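The Cable That Stopped the Packing Line

By the time the left arm at Demissie froze for the third time in one shift, the operators had stopped writing it down. They pressed reset, waited for the lights, and went on with the next pouch.

Demissie runs a small test shop where pairs of robot arms learn to handle soft goods. The arms, supplied by Plaltent, put small items into drawstring pouches. Fabric is hard for a robot. It folds, slips and catches, so when a grip failed, people blamed the cloth.

The log said otherwise. Of 1508 attempts recorded since September, 583 ended early, and most of those showed the same short loss of signal from the left gripper. The arm held its position each time, as it was built to do. On 9 occasions it also let go of what it was holding.

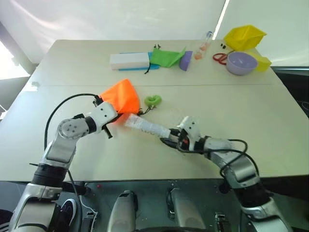 Where the fault was

The gripper cable leaves the top of the housing and runs back along the forearm in an open loop. When the wrist turned far enough, the loop pulled tight at the plug. A few weeks of that cracked one wire inside the jacket. Nothing showed from the outside.

The reset made things worse. It cleared the alarm without asking for a check, and the arm started again from wherever it had stopped. One operator was reaching for a dropped pouch when it moved. The arm was at low speed and the operator was not hurt, but Demissie shut the station down that afternoon.

What changed

Corora, the firm that services the arms, replaced the cable and added a clamp near the wrist. The control software, Rindidex, now needs a second button press from outside the reach of the arms before it will restart. Cables are flexed by hand and tested every 200 cycles.

The station has been running again since 13 February 2024. Early stops are still logged, and operators can no longer clear one without entering a cause.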